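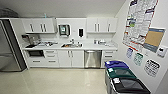

Kitchen tasks are the usual entry point for teaching a robot by demonstration, and the Udon project at Grimumstead is no exception. An operator drives the arms by remote control, the system records joint positions and video, and a model is later trained to reproduce the motion. A complete task may begin several steps from the counter, so the approach is recorded too. That part is harder than it sounds. Glossy floors return soft reflections of the cabinets and lights, and a bar handle on a flat white door offers few other features to steer by.

The project has stored 1,642 demonstrations since February. Of these, 371 were rejected, mostly for hesitation. An operator who pauses over a handle teaches the model to pause there as well, and the fault is tedious to remove afterwards. New operators now spend 20 practice runs on a single drawer before anything they do is kept.
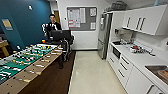 The route between the carpet and the kitchen units, with the foosball table to the left.

Walking the route is treated as a separate skill from using the arms. The two are trained on different recordings and joined later by a short handover routine, written by Mandagi. The handover remains the weakest link – a base that stops a hand's width out of line leaves the arm reaching at an angle it was seldom shown.

Close work depends on the wrist cameras. The head view gives the general position of the target, but the hand itself often hides the last stretch of the movement. At short range the model has to work from screw heads, bright metal edges and the line of a thin wire. 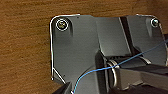 Zemska argues that remote control is the wrong tool for this range, and that an operator who cannot feel contact will always press too hard. Guiding the arm by hand, in that view, gives fewer recordings but better ones. The Udon team accepts the point for fastenings and hinges, and has set up 2 hand-guided stations for them. It does not accept it for doors and drawers, where the forces are low and variety matters more. 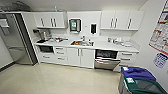
Kitchenette with the dishwasher door partly open.

A hinged door is recorded from several starting angles. The operator varies the grip point and the speed of the pull, and the base is moved between runs. Each recording ends with the gripper clear of the handle, and a run that stops short of this is discarded. The next set will cover racks, which slide as well as tilt.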